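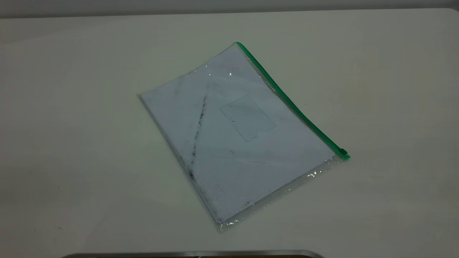

Clear zip pouch with papers inside.

Kudbridge harbor walk reopens in June

The coastal path between Kudbridge and Lendberg will be open again from the first week of June, after winter repairs to the steps below the lighthouse. The full walk is 16 miles. Most visitors do the north half, which passes the seal rocks and ends at the Shenoy ferry landing.

Parking at Lendberg has 100 spaces and fills early on summer mornings. The ferry takes foot passengers and bikes only. Dogs are allowed on the path but must be on a leash near the nesting area.

Kai Hagedorn will lead guided walks again this year. Groups are small, so book ahead at the Fesano visitor desk. Printed trail maps are free there too.
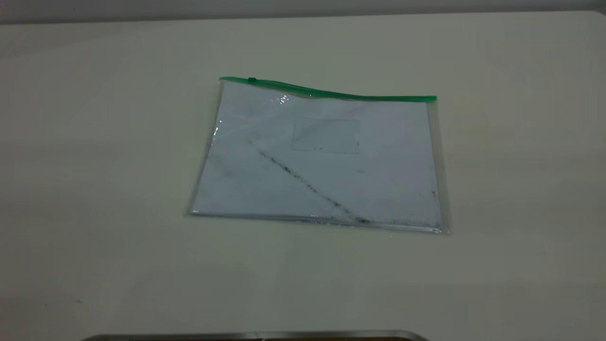
Where to stay

The Kudbridge campground takes tents and small trailers. Showers are by the north gate. Cabins are already full through June.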